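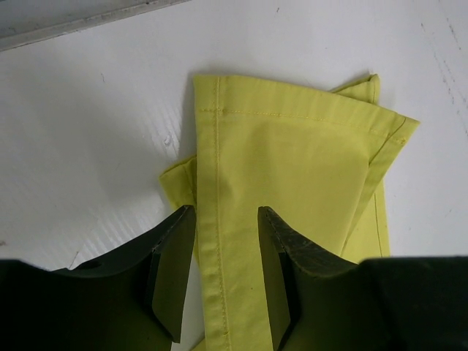
Amura progress report, second period
To: Galtberg small projects fund
From: the Trolthorpe bench
Jan 26, 2025

Hi all,

This is my second report on Amura, the planning and perception software you're paying for so that two arms can pick up a piece of clothing and get it onto a hanger. The last one went out in November and was mostly about plumbing. I'm happy to say this one has garments in it!

The short version: perception is ahead of where I said it would be, the grasp planner is on schedule, and two-arm coordination is behind. Money is fine. I'm asking for one small change to the plan and it's at the bottom, so feel free to skip down if you're in a hurry.

Perception first, because that's where the fun has been. In November the software could find the outline of a garment on the board and not much else. Outlines are okay for a towel, but clothes fold over on themselves and then the outline tells you very little (a cuff tucked under a leg just looks like a slightly fatter leg). So I threw out the outline step and trained a model to look for seams, hems and collars from the wrist cameras, where the stitching shows up nicely. I've now labeled 1,330 wrist frames, which ate more evenings than I'd like to admit, and I held back 600 of those for testing and never let the model train on them. It's good at hems. It's decent at long straight seams. It still mixes up a folded hem with a pocket edge when the two run parallel, and I don't have a fix for that yet, only a couple of ideas.

The overhead-ish view from the fixed camera is still in the loop too. It gives the planner a rough idea of which way the garment is lying and where the hanger is, and then the wrist cameras take over for the close work. Handing off between the two used to produce a jump in the estimated position, and I lost the better part of two weeks to it. The culprit was a timestamp rounded in one driver and left alone in the other. Very boring bug, very satisfying to delete.
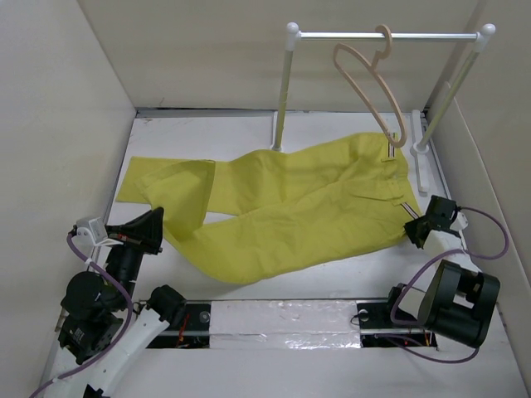
Yellow-green garment spread out on the floor panel between the two arms and the rack.

On to grasp planning. The planner now scores candidate grasps by how many layers it thinks are between the fingertips, and it prefers a spot on a seam or a hem if there is one within reach. That was the main deliverable for this period and I'm calling it done. I ran 39 full trials with the new scoring, always starting from a garment dropped on the board and never straightened by hand. The gripper got hold of the part it was aiming for in most of them, and 14 of the trials went through every stage without me touching the keyboard. I know that's not a big fraction. The old version never managed a clean run in the same setup though, so I'm pretty pleased!

Most of the failures come from the arms waiting on each other. One arm has the fabric, the other is supposed to come in and hold it steady, and the motion planner decides the safest thing is to stop and think. Sometimes it thinks for a long time. I've tried giving it a tighter time budget, and that does make it quicker, but the paths it picks are ugly and it gets much too close to the rack for my taste. I've gone back to the slow setting for now.
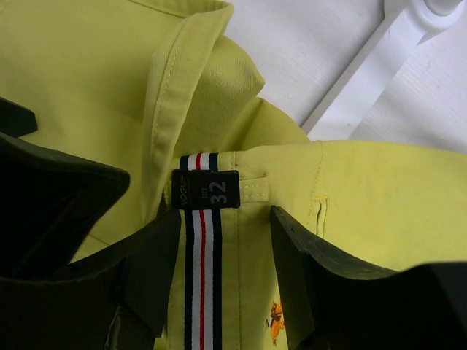
Trim, labels and decorative tape are the other thing that trips it up. A stripe running down a placket is a beautiful straight high-contrast line, and the seam model loves straight high-contrast lines, so it will happily report a fabric edge in the middle of a flat panel. Same story with a label or a bit of embroidery. I've added a second check that compares color change against depth change, and if only the color moves, the candidate gets marked down. It's catching a lot of the false edges. It also throws away a few real ones where the cloth is lying very flat, so the threshold needs more work, and I'd like to do that on a wider mix of clothes than I've got on the shelf today.

A word on tooling. The replay viewer is finally usable. I can step through a trial with both wrist views, the fixed view and the planner's scores lined up on one clock, and jump straight to the moment it changed its mind. The team at Sukprasert have asked for a copy and I've said yes, as our agreement lets me share anything that isn't the trained model itself. I'll write some proper documentation before it goes out the door. At the moment the documentation is me.

Now the request. I'd like to move the sleeve-turning work from the next period to the one after, and spend the next few weeks on the two-arm timing. The total stays the same and so does the end date. If that's okay with you, a quick reply by email is plenty and I'll update the plan on my side.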